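Comparing Two Controllers for Opening a Door in Simulation
Student project report, Slanina group
Author: Přemysl Vondráček

1. Task

Our robot has two arms and must open a door by its handle in the simulator Palar. I compared two controllers. The first one, Clerniser, follows a fixed path to the handle. The second one, Skaststead, corrects the path from the wrist camera picture. Both use the same parallel gripper with two fingers.
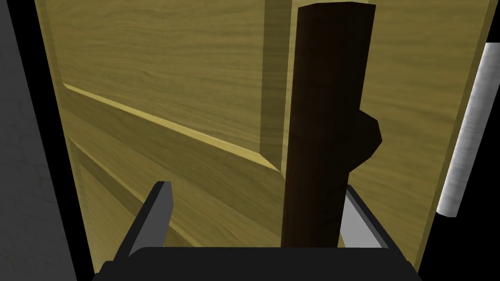

Figure 1. Wrist camera view, with the door handle between the two fingers.

The approach was counted as good only if the handle was between the fingers before the close command was sent. I ran 634 trials with each controller. The start position of the base was changed a little every time.

2. Results

Clerniser had a good approach in 543 trials. Most of its errors came from the turn of the base, which the fixed path does not know.
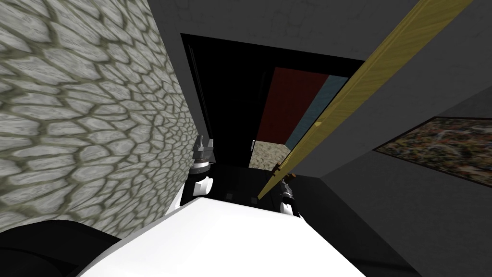
I also recorded which arm was nearer to the handle when the command was sent, but this had only a small influence on the result. Skaststead had 43 failed approaches. It is slower — the correction needs several steps — and for this reason I do not recommend it when the base position is known well.

3. Problems with the wrist camera

The handle can be near the top border of the camera picture while the gripper is still far below it.
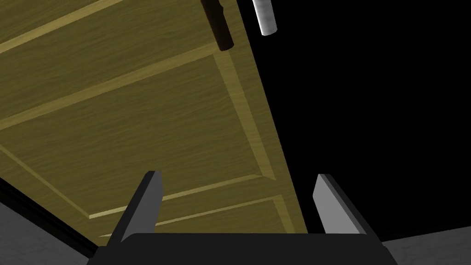 In such a case the correction has little information to work with, and the arm sometimes waited until the time limit. I moved the start pose of the wrist higher in December and repeated only the failed trials. The path files are stored together with the settings of both controllers.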